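List: tendby-users
Subject: Re: marker pose jumps when the cube turns past 45 degrees
Date: 2021-06-28

Hi all,

Thanks for the replies so far. I went back over the session where the jump is easiest to reproduce, the one at the round table with the green box. Two views from the gripper camera, with the other gripper's cube in sight:
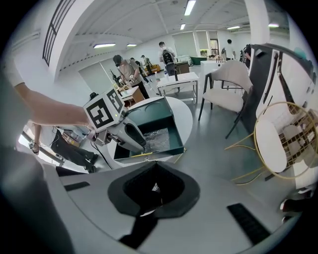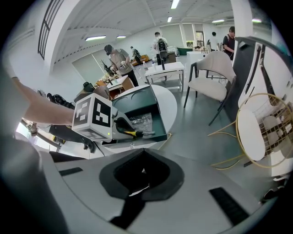

I ran the full session through Kerby again with logging turned up. It has 3614 frames from this camera. The solver returned a pose for 3538 of them, so dropped frames are a small part of the problem. The bad part is the poses it does return. In one stretch, from frame 700 to frame 713, the rotation flips back and forth between two answers while the position hardly moves. The planner reads that as a fast wrist twist and the smoothed path comes out with a spike in it.

An earlier message on this thread said:

> Are you solving each marker by itself and then picking the one with
> the lowest error? With one small square you always get two possible
> rotations, and the errors are close when the face is nearly straight
> on. We had the same thing on Tornell and ended up solving all visible
> corners together. Also, check that your cube file has the faces in
> the right order. Ours had two swapped for months.

Yes, we were picking the single best marker. That was the default in the old Kumsa config and I never changed it. I have now switched to the joint solve, with all corners from all detected faces going in at once. When two faces are found, the flip is gone. When only one is found, I still get it, as you would expect.

For the single-face case I tried two things:

1. Start the solve from the last good pose. Works well until there is a gap, then it can lock onto the wrong answer and stay there.

2. Keep both answers and let the filter choose a few frames later. Better, but it adds a delay. Fine for offline data – not fine for the live preview.

I checked the face order and ours is correct. The corner order on one face was off by a quarter turn, though, and fixing that brought the joint error down on its own.

Two questions. Does the Tendby filter have a way to mark a pose as uncertain in rotation only? Right now I can only scale the whole covariance, and that throws away good position data. And has anyone run the two-answer version with a gap longer than a second?

The patch is on my branch. I will clean it up and send it to the list once the tests pass.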